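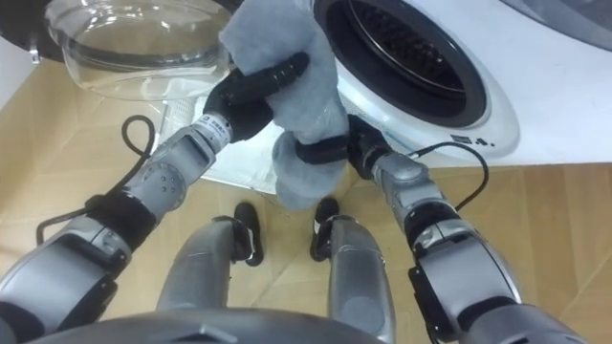

Washing less, and washing cooler

My water bill went up again in September, so I finally read the paper the utility sends with it. We were using more than the other units in our building, and we're a household of two. Most of it was laundry. I had been running a load nearly every evening, often half full.

I made a few changes. Jeans and sweaters go back on the hook unless they smell or have something on them. Towels get four uses. Everything else waits until there is enough for a full load, and I run it at 40 degrees or lower. I used to do sheets at 60 and I can't tell the difference.

Detergent was the other thing. I had been filling the cap to the top line. The Dovis bottle I buy says the lowest line is enough for a normal load, and our water in Clistitz is soft, so I go a little under that. The towels are less stiff. One bottle used to last a month and I'm still on the one I opened at the start of fall.

I thought about a new machine. The Makris store in Flarnirport had one I liked, but with delivery and hauling it came close to 2,000, and the saving on water would never cover that. I cleaned the filter on the old one instead. It took 10 minutes and I got 43 cents and a collar stay out of it. 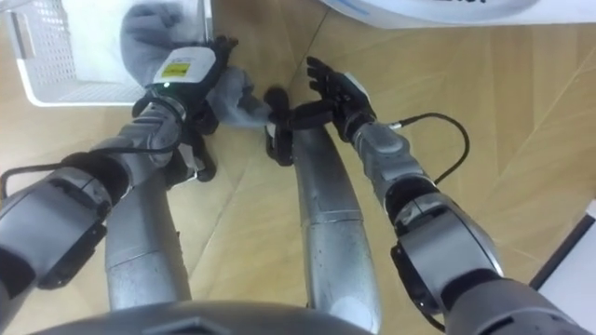 Gray cloth and the wood floor.

Drying is still a problem. The rack takes up half the hallway and heavy things need two days when it rains. I may try a line over the bathtub next.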